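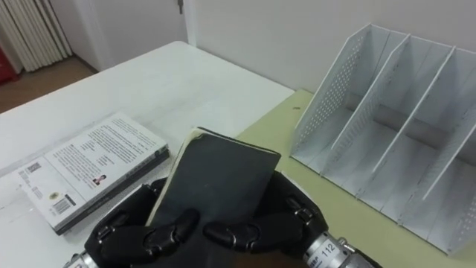 What did our group want to learn from the open day at Duneo?

We wanted to learn how a robot with two hands can do small office work, and how much a person still has to help it. This was the question our teacher, Leonor Lobo, gave us before the visit, and this report tries to answer it.

1. The visit

The open day was held on January 17, 2019, in the Duneo building in Azevedo. Our class has 14 students and all of us could attend. First there was a talk of one hour about the company and its project, which is called Celten. The aim of Celten is to teach robots to put books and papers in their places. After the talk we were divided into 2 groups. My group went to the sorting room, and the other group went to see the workshop where the arms are repaired.

2. The demonstration

The task was to take books and notebooks from a table and put them in a desktop file organizer with three slots. For a person this is very easy. For the robot each part is a separate problem: to find the edge of the notebook, to lift it, to turn it upright and to let it go at the correct moment.

I stood near the table and could follow the fingers well. They have many joints, and they close one after another around the cover. The engineer explained that a hardcover is easier than a paperback, as a soft cover bends when it is pressed. I had expected the opposite, because a hardcover is heavier.

We also asked about speed. The engineer said that one notebook takes the robot 84 seconds on a good day. The team does not try to make it faster yet — they first want fewer dropped books. They have recorded 800 attempts for this task, and the failed ones are kept too, for study.

3. What was difficult for us

Some words in the talk were new to us, for example "grasp" and "wrist torque." We wrote them down and looked for them later in the Traltska handbook, which our school library has. Next time we should read it before the visit.

4. What we will do next

In March we will build a simple gripper with two fingers and try it with thin and thick notebooks. Leonor Lobo has asked us to write down every attempt, also the bad ones, as they do in Celten.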